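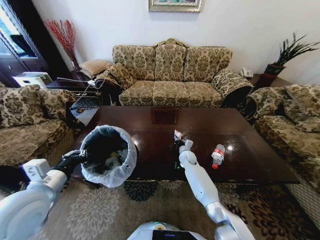 # The Residents' Lounge at Sandberg House: Clearing and Care of the Sitting Area

Sandberg House maintains one formal sitting room for the use of residents and their guests. The room is open from early morning until 8 in the evening, and it is used for coffee after meals, for small receptions, and on most afternoons for reading and conversation. The furniture came to the House as a gift from the Traltville estate and has remained in daily use.

This gallery concerns the ordinary work of clearing the room: the coffee table, the wastebasket, and the bottles and wrappers that collect wherever people sit together. It was prepared by Marit Haugen of the Household Office, with notes on the furnishings by Solveig Åberg.

## The Coffee Table

The large coffee table is the center of the room and receives most of its wear. Its dark brown wood is polished to a high gloss, and the ceiling lights show in it as bright white spots. Fingerprints, crumbs, and the rings left by cups show just as plainly, so the top is cleared completely before any cloth is used.

The round black wastebasket is brought to the table, and small items are placed directly into it. Loose wrappers are picked up first. Bottles lying on their sides are taken next, as they roll easily on a polished surface. Trash should not be swept across the wood by hand or with a folded newspaper.

The wastebasket is fitted with a translucent white bag, folded down over the rim on the outside. The fold should be deep enough to hold when the basket is tilted. A fresh bag is fitted each Friday, and on any other day when food has been thrown away.

Reaching over the table with the small wastebasket, dark crumpled trash in the bottom of its bag. The sofa behind has three seat cushions and three back cushions, with a patterned throw pillow at its left end. 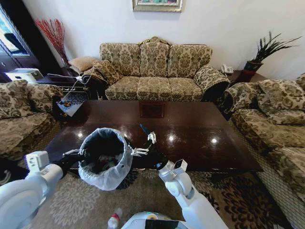 ## The Sofa and the Rug

The three-seat sofa is covered in a damask fabric with an olive-green pattern, and a carved wooden crest stands at the top of its back. Ms. Åberg asks that the cushions be lifted and the seams checked whenever the table is cleared. Cushions are to be returned to their own places and the throw pillow set back at the left end. The carving is dusted with a dry, soft brush. No spray of any kind is used near the fabric.

The floral area rug beneath the table is vacuumed in the direction of the pile. Small scraps are easily overlooked against so full a pattern, and staff are asked to look beneath the table from both sides before the vacuum is put away. Bottles set down on the floor are collected at the same time.

The gold-framed painting over the sofa is not handled during routine cleaning. Questions about it should be directed to Signe Lie in Room 112.

## Bottles and Recycling

Plastic bottles are kept apart from general trash whenever possible. Each is emptied in the pantry sink and placed in the recycling container by the pantry door. Labels may be left on. Bottles that have already been crushed are accepted with the others.

A clear plastic water bottle, creased and partly flattened, with its paper label still wrapped around the middle. 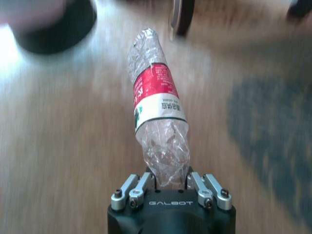 ## Visiting the Lounge

Groups wishing to reserve the lounge in November may apply to Eilif Wallin at the front desk. Hosts are asked to leave the table clear and to report spills promptly, so that the wood and upholstery may be treated the same day.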